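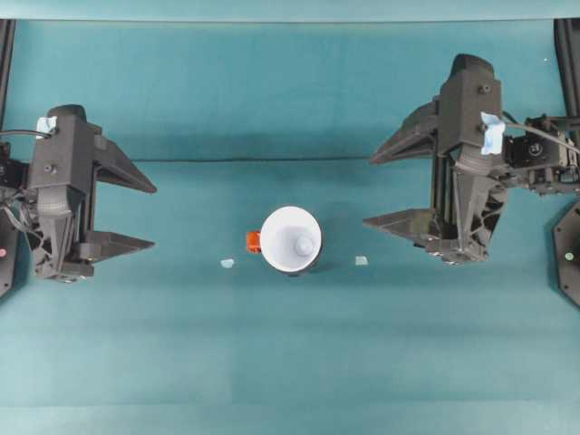 I said yes to the fundraising supper before I knew what I was saying yes to, and I'm so glad I did! My neighbor asked me over the fence one evening in August if I'd help with the community meal for the winter heating fund, and I heard "help with the meal" and pictured peeling carrots. What she meant was the seating, the tickets, the raffle and the welcome table. I peeled no carrots at all.

For anyone who doesn't live in Leltovholm, the heating fund pays part of the winter fuel bill for people in town who are having a hard year. You fill out one page, somebody calls you back, and the money goes straight to the fuel company. It's been going for 26 years on bake sales and a jar at the hardware store, and this was the first time anyone had tried a proper sit-down supper.

We printed 300 tickets. I thought that was wildly hopeful (I may have said so out loud, more than once), and then they were gone with two weeks to spare and my phone would not stop buzzing. People wanted four together, people wanted to be near the door, one man wanted to know if he could bring his own chair. Of course he could bring his own chair!

Seating everybody

I started with a spreadsheet and gave up on it in an hour. What worked was a roll of brown paper across my living room floor, with a circle for every table and names on sticky notes. I crawled around on that paper for most of a week. If you ever have to do this, put the big families down first and leave one table near the kitchen completely blank. Mine was full by six o'clock on the night, all folks who had sworn they couldn't make it.

I also put people together who I thought should know each other. The retired bus drivers sat with the middle school band parents and they were the loudest table in the hall. I heard later that the band now has two drivers signed up for its spring trip, so I'm taking a little credit for that.
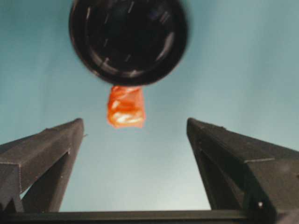
The speech I almost missed

I was in the hallway hunting for a box of raffle stubs when Vasanthi Gunawardena got up to speak, and I only caught the start of it through the door. She's on the town council and I'd expected the usual thank-yous. She talked about her first winter in Leltovholm instead, in an upstairs apartment where the radiator worked in one room, and how the woman downstairs used to leave her own door open so the heat would climb the stairs. "I didn't ask her to," she said. "I'd never even met her." The whole room went still. I stood there with a shoebox under my arm, crying like a fool.

Then she asked everyone to look under their plates, where we'd tucked the pledge cards, and all those plates being lifted made the most wonderful clatter.

The raffle

There were 6 prizes, and the one everybody wanted was the quilt. It went to a teenager who had bought a single ticket with the change from his lemonade, and he walked it straight over to his grandmother. I couldn't have planned that if I'd tried.

I did mess up one thing. I called the same number twice, and two people came up to the front for the same basket of jams. They split it right there on the edge of the stage, trading apricot for plum, and went back to their seats perfectly happy.

What came in

The pledge cards came to 460 dollars a month, on top of the ticket money, and that's the part I keep telling people about. Monthly! The fund has never had money it could count on before the cold sets in. It means the applications can open earlier this year, and if you've been wondering whether to fill one out, please do. The forms are at the library desk and at the clinic, and you can ask for one without giving your name.

I still have the brown paper. It's rolled up behind the couch with half the sticky notes falling off, and my neighbor has already asked me about next year. I told her I'd do the seating again, but somebody else is reading out the raffle numbers.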